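Boards > Closing and knotting > Practice tissue

Search this board Keywords Go

**Long thread, short cut: where do you keep the tail?**

16th December, by Dezső Szűcs

Good evening to all. I read this board since May but this is my first own thread, so please excuse me if it is in the wrong section.

I am working through the interrupted stitch exercise from the Pastoda course booklet. It is the simple one, a straight cut, closed from left to right. My knots hold well enough now. What troubles me is everything between the knots: the thread lies everywhere, I lose the short end, and my third stitch is always the ugliest. I wrote down my questions in the order in which they come up when I work.

1. What do you do with the small bits of tissue that come up between the edges? When I bring the edges together there is often a pale tuft left standing in the middle of the cut, just where I want to place the bite. Until now I leave it and sew, and then it sits under the knot. My colleague trims it off. I find this a bit brutal, but perhaps she is right. The blood around it also makes it hard to judge where the edge really is.

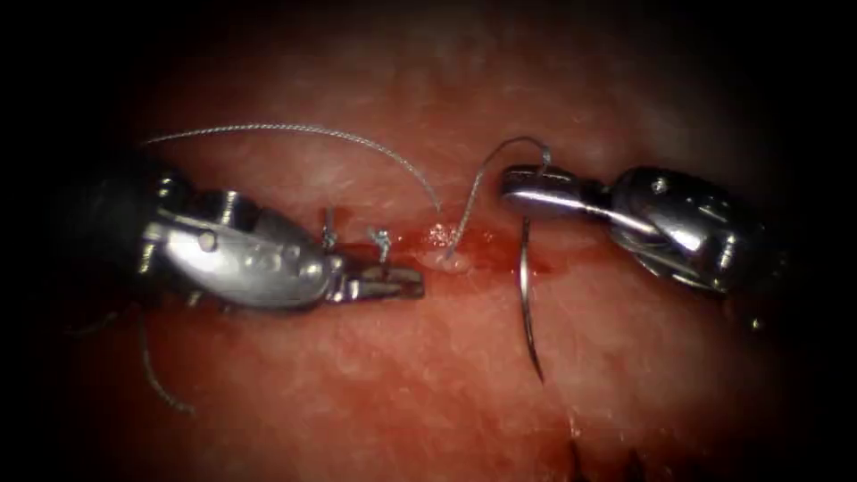
2. How long do you cut the thread for three or four stitches? The booklet gives one length for the whole exercise and I suspect this length was chosen for the running stitch.

3. Do you park the long end always on the same side? I changed the side between the stitches and I think now this was a mistake.

4. Do you pull the first throw flat along the cut or across it? I was taught across. In the booklet it is drawn almost along.

Many thanks for any advice. Please be strict with me, I prefer this.

Dezső

---

**mallee_knots** wrote:

Welcome mate, right section, and a better first post than most of ours.

On the tuft: tuck, don't trim. If you trim on a practice pad you get into the habit, and then you are chopping at every little thing that pokes up. Lift the edge slightly, let it fall back in, then take your bite. If it pops up again your bite was too shallow.

Thread length: shorter than you think. Whatever the booklet says, take a third off it and see how you go.

---

**Heidrun Imhof** wrote:

I must disagree with mallee_knots on both points, but in a friendly way.

First the tuft. If it is attached broadly, yes, tuck it. If it hangs on one fibre only, it will be dragged by the thread into the knot every time and the knot will not sit down on the tissue. In this case one clean snip is kinder to the edge than three attempts of tucking. Dezső, your colleague is maybe not so brutal.

Second, the length. A short thread is comfortable for the long-end problem, but then the learner never learns to control a long one. I teach the opposite: keep it long in the beginning, and learn to lay it in one big curve away from the cut, up and to one side. When the curve is open you can always see which end belongs to what. When it is crossed over itself, stop and lay it again before you make the next loop.

Look at the way of the thread. 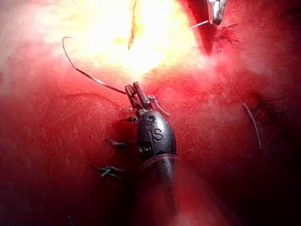
Close-up: the thread goes up and to the left in one arc, with a small bend at its upper end.

The glare is strong in this one, I know. On wet tissue I always turn the light down by one step before I start to tie, because in the bright part you lose the line of the cut completely, and it is exactly the part you need.

As for question 4, I pull across. The drawing in the booklet is an old drawing.

---

**mallee_knots** wrote:

Fair enough on the one-fibre tuft, I'll give you that. Not on the length though. I have watched a lot of learners spend half the exercise chasing a tail. If the goal is neat stitches, remove the distraction, and add the length back later. You wouldn't teach somebody to park with a trailer on.

---

**prairie_stitch** wrote:

Chiming in from Saskatchewan. I'm in between the two of you. Which thread are you on, Dezső? If it's the Wavanier practice stuff, it has a terrible memory straight off the card, and no technique is going to make it lie nicely. Draw it out gently between your fingers before you begin, and leave it a minute. I ran it beside the Grabner one and the Grabner relaxes faster, although I don't like its colour under a warm light.

Also, the pads. The Palar ones dry out at the centre first, and then the thread sticks to the surface where you drop it. A bit of saline helps.

---

**Dezső Szűcs** wrote:

Thank you all, I did not expect so many answers in one evening.

prairie_stitch: yes, it is Wavanier, and it has exactly this memory you describe. I will try to draw it out first. I thought the waves at the end were my fault.

Heidrun: I tried to understand your big curve. I believe I have already something like this by accident, but only on one side.

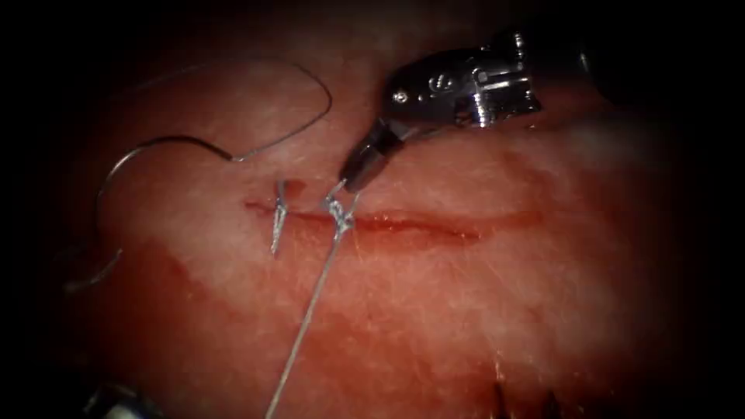

After the second stitch I am usually quite content with the left half, and then I hurry on the right half, because it seems so little is left. My instructor says the last third of a cut takes as much time as the first two thirds and I should plan for it. I have now set myself a rule that after each knot I put the long end back in place before I even look at the next bite. With this rule I needed 43 minutes for the full card, before it was much less, but the stitches are more even and I don't have to undo anything.

One further question to mallee_knots. If I cut the thread shorter, do you then make each stitch with a new piece? Or do you continue until it becomes too short to hold?

---

**mallee_knots** wrote:

Continue until it's fiddly, then stop one stitch before that. You get a feel for it. And 43 minutes is nothing to be embarrassed about, slow is fine while you're building the habit.

About the left half, I'd look at your spacing as well. Two stitches done and a good stretch of cut still open to the right, so you want to decide now how many more go in there. Mark it in your head from the far end back towards the last knot, then the leftover space is shared out and doesn't all end up at the tip.

---

**Heidrun Imhof** wrote:

The spacing advice I sign immediately. We agree at last!

I would add where to rest the instruments while you think. Many learners pull both tips far out of the field to have a free view, and then they must travel all the way back and they poke the tissue on arrival. I keep them near, closed, and low. On the left I like to wait just under the stitches I have finished, and on the right a little above the line, already pointing the way I want to go.

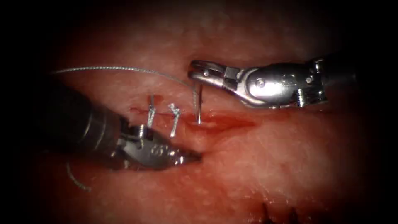
From such a position the next loop is a very small movement. It is also a good moment to check the two finished knots: do they lie on the same side of the cut, or one on it and one beside it? I want them beside it, always the same side. With closed tips you can also press the edge gently to see if it gapes, but please do not stroke along the cut, you only spread the red over the surface and then the next bite is guesswork.

---

**wombat_ward** wrote:

Lurker here. Does anyone else tie with the short end kept really short? I was told to keep it at about the length of the jaws and I keep pulling it straight through on the first throw. My favourite way to ruin a card.

---

**prairie_stitch** wrote:

@wombat_ward leave it longer for now. Trim when the knot is down. A pulled-through tail costs you the whole bite, a long one costs you one snip.

---

**Dezső Szűcs** wrote:

I do the same mistake as wombat_ward, so I will also leave it longer.

I have a new pad for the weekend. I will do one cut with the long thread as Heidrun says and one with the short thread as mallee_knots says, both from left to right, and I will snip only the tufts which hang on one fibre. Then I report here which third stitch was less ugly.

---

**mallee_knots** wrote:

Good plan. Do the short one second or you'll be too tired to give it a fair go.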